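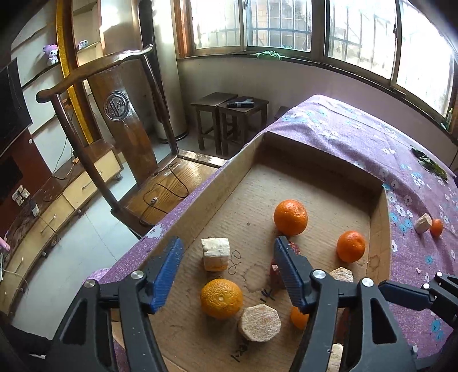
Dovley Home Movie Projector

If you grew up rewinding tapes and arguing over who got the beanbag, the Dovley is going to make you very happy. It's a small projector made by Kocsis for people who watch a lot of movies at home and don't want a black rectangle taking over the living room wall. Plug it in, point it at something pale, and you've got a picture up to 200 inches across, though most of us will be happy well below that.

We've had one running in the shop since June and it has seen everything from creaky old monster pictures to a very loud car chase double bill. Dark films are where cheap projectors fall apart, and the Dovley holds up nicely. You can still tell a black coat from a black doorway. Skin tones come out a touch warm in the Cinema setting, so if that bugs you, go into the picture menu and pull the warmth down two clicks.

The built-in speaker is fine for a comedy. For anything with explosions or a big score, run a cable to whatever you already own (there's a headphone jack and an optical out on the back) and it's a whole different night!

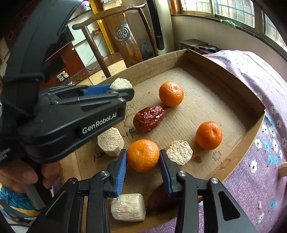 Fan noise is low in Eco mode and noticeable in Bright mode, mostly during quiet dialogue. Put it a little behind your seats and you'll stop hearing it by the end of the opening credits.

It comes with the Tideo app already loaded, so you can rent or stream without hooking up a separate box. Tideo is strong on older and foreign titles and a bit thin on last year's releases. There are 2 HDMI ports if you'd sooner use your own player, and discs look terrific on it.

Throw distance: with the standard lens you'll want a little over eight feet for a 100-inch picture. Focus is automatic but there's a manual ring too, and we love that ring. Keystone correction works up, down and sideways, though you'll get the sharpest image if you set the projector level and straight on to begin with.

The Una screen

Sold separately. Una is a pull-up screen that stands on the floor and folds down into its own case. Bedsheets work, sure, but the difference in a room with a lamp on is huge.

In the box
Dovley projector
Remote (batteries included)
Power cord
HDMI cable
Lens cap on a string

Price: $300
Una screen, if bought with the projector: $40

Ships in the original carton. Replacement remotes and lens caps are listed on the Parts page.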